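Recording two-arm demos in the sim - quick how-to

Wrote this up fast for whoever takes the Friday slot. Assumes Jiltelik is installed and you can log in. If not, ask Kirsten Blöndal, she hands out the accounts.

What you need
Headset or the leader arms, either works. The box-carry task from the Skalomen task folder. An empty output folder with plenty of disk. Two hours, less if you've done it before.

Start up
Launch Jiltelik first, then the task. Other way round it hangs on the loading bar and you have to kill it. Pick the house layout from the list, leave the seed on auto. Wait for both arms to show green in the side panel. One green and one gray - unplug the gray one, count to ten, plug back in.

Set recording rate, save path, your initials. Initials matter, we filter on them later.

Before the first take
Do 2 throwaway runs. Don't save. Your hands are stiff at the begining and it shows in the data. Open and close both grippers all the way, check neither one lags.

Recording a take
Press record, then hold still for a second. Move both arms in together, one to each side of the box. Close. Lift a little before you travel - a box dragging on the floor is a bad example and the policy will happily learn the drag. Keep the two grippers level. If one side climbs, slow down and let the other catch up, don't yank.

Carry to the goal. Set it down flat, open both, back the arms off, stop recording. A take should stay under 90 seconds. Longer than that and you were probably dithering, bin it.

Small fumbles are fine. Regrip and keep going, we want some of those. What we don't want: arms crossing, box flipped over, long pauses while you scratch your nose. 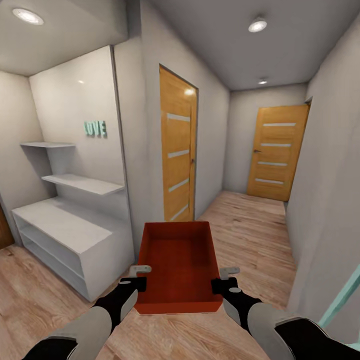

Two-arm hold in the hallway layout, one gripper on each side of the box, box kept just above the floor.

Labeling
Right after each take, not at the end of the session. You will forget. Three tags: clean, recovered, fail. Fails get kept too, in thier own folder. Notes field is optional but write something if the grip looked odd.

How many
12 clean per layout, then switch layout. Recovered ones don't count toward the 12. Take a break after 7 in a row, quality drops off a cliff otherwise.

Upload
Run the Wedov checker on the folder. Red lines = missing frames, redo those takes. Yellow you can ignore for now. Then push to the shared drive and put the folder name in the log sheet.

Known problems
- Gripper sinks into the box wall: physics step too big, reset to default
- Playback faster than real time: display bug only, the file is ok
- Nikolovski export button does nothing. Use the command line one

More on multi-room carries when I get to it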